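Speaker notes, bench safety talk, July. Slides are in the shared folder. Slot is 2 pm, straight after Faith Makokha on procurement. Keep to time. If she overruns, drop section 4.

**1. Scope (slide 2)**

- Covers bench-top arms driven by a person through a leader arm. Doesn't cover mobile bases or anything bolted to a floor plate.
- The audience is mostly lab leads and people who sign off risk assessments. Assume they know what a follower arm is. Don't assume they have read a standard all the way through.
- Say early on: the rules in this talk are our house rules. They sit under the published standards and don't replace them. Anyone who needs a legal view should ask their own safety office.

**2. Why small arms get waved through (slides 3 and 4)**

The usual argument is that a small servo arm can't hurt anyone, so the bench gets no assessment at all. Point out two gaps in it. First, force at the gripper tip is only one hazard. Pinch points between brackets, a cable pulled off the bench and a dropped payload all need a line on the form. Second, people assess the arm and forget the cell. The assessment has to cover the frame, the bench, the power supplies, the task objects and every place a person may stand.

Mention the Orka log. It has 145 entries from the first season of use, and the commonest type is "cable caught". Ingvild Sundqvist has the breakdown if anyone asks. Don't read the table out.

**3. House rules for a teleoperated cell (slides 5 to 9)**

Rule one. One operator per leader arm, named on the session sheet before power goes on. The operator doesn't hand over a live leader. Put it in its rest, disable torque on the follower, change the name on the sheet, then start again.

Rule two. Everyone else in the room is a bystander, including the person who wrote the software. Bystanders keep outside the reach envelope while torque is on. Mark the envelope on the bench top and on the floor. Tape is fine, provided it is replaced when it lifts.

Rule three. The stop control must be within reach of the operator's free hand. Test it at the start of each session and write the result down. A stop button at the far side of the frame fails this rule, even when it works perfectly well.
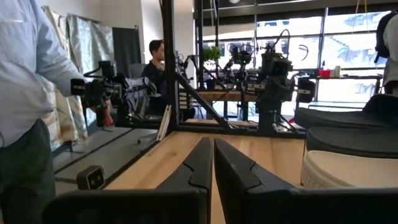 Rule four. Align before you enable. The leader and follower must be in matching poses, within the tolerance in the setup file, before torque comes on. The Mitetus controller will refuse to enable outside that tolerance. Older controllers won't, and the follower will jump to meet the leader. Pause here, as this is the rule people argue with.

Rule five. Cables are part of the machine. Tie them at each joint with enough slack for full travel, then move the arm by hand through its range with the power off. Check again after any change of gripper or camera.

Rule six. Keep only the current task's objects within reach of the arm. Spare objects go on a shelf or in a lidded box. Bags and drinks stay outside the marked envelope.

Slide 9 is the speed table. Joint speed limits are set in the controller and locked. Raising a limit needs a new assessment and a second signature.

**4. Records (slide 10)**

- Session sheet: operator, start and finish times, stop test result, faults.
- Change log: any hardware or settings change, however small.
- Keep both with the recorded data. The Farnitine audit took 8 working days, and most of that time went on matching sheets to files. A shared session number would have fixed it. Our own numbering starts at 1015.

If asked about electronic sheets: yes, if the entry can't be edited afterwards without leaving a trace.

**5. Common findings (slide 11)**

From the Wikström visits:

- Assessment written for one arm, with more arms added to the frame later and no update.
- Clamps not checked after the bench was moved. Torque them to the figure in the build sheet and mark the bolt heads with paint.
- Operator trained on the software but never shown the power isolator.
- Long or hanging sleeves near moving brackets. The rule is buttoned cuffs or rolled sleeves, lanyards off.

Don't name the sites. Two of them have people in the room.

**6. Close and questions (slide 12)**

Leave the checklist up during questions. Paper copies are by the door.

Likely questions:

- *Does a light curtain count?* It can, for bystanders. It doesn't remove the need for a stop control at the operator's hand.
- *What about autonomous playback on the same bench?* Separate assessment. A policy rollout has no operator holding the leader, so rules one and four need rewriting for it. Draft text is with Ingvild, comments to her by the end of the month.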